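Home > Kitchen > Bins & Cleaning | Reviews

Verside flip-lid kitchen bin, red and black
Posted in September by the Odport kitchen desk
53 shares | 2 comments

Bought this to replace a pedal bin that had given up. Small kitchen, table doing the job of three worktops, so I wanted something light I could drag to wherever the mess was. Black bucket inside, red outer base, red lid. Simple enough.

First week – good. The bucket lifts out in one go and rinses clean under the tap. Wrappers, packets, bits of foil, all fine. I park it by the table when I'm clearing up and just sweep stuff in.

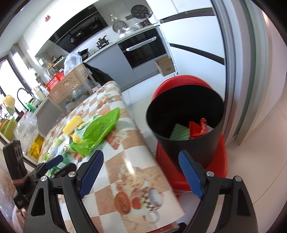 Capacity is the catch. Fine for dry rubbish, hopeless for a proper meal's worth of peelings. Carrier bags are the worst, they spring back up and you end up punching them down with your fist. I've started knotting them first. Helps a bit.

No liner clip either, wich is annoying. Feyisa do one with a ring that holds the bag and I'd have paid extra for that. As it is the liner slides down the side the minute anything heavy goes in.
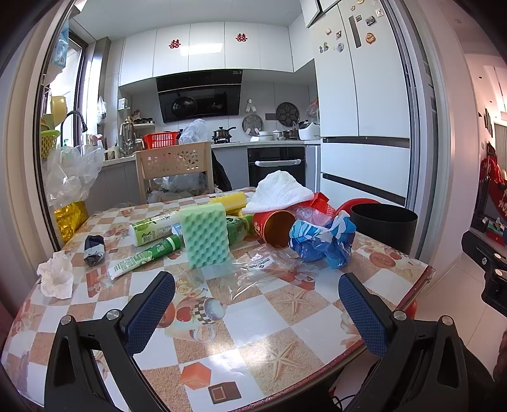 Cleaning: warm water, washing-up liquid, ordinary sponge. Don't use the scratchy side, mine has marks on the lid already. No smell so far but I empty it every night. Base doesnt slip on tiles. Lid is a bit flimsy and I can't see the hinge lasting years, will update if it goes.

Would I buy again? Probably, as a second bin. For the main one get something bigger.

Ease of cleaning – very good. Size – meh. Lid – ask me later.

Filed under: bins, small kitchens, tidying up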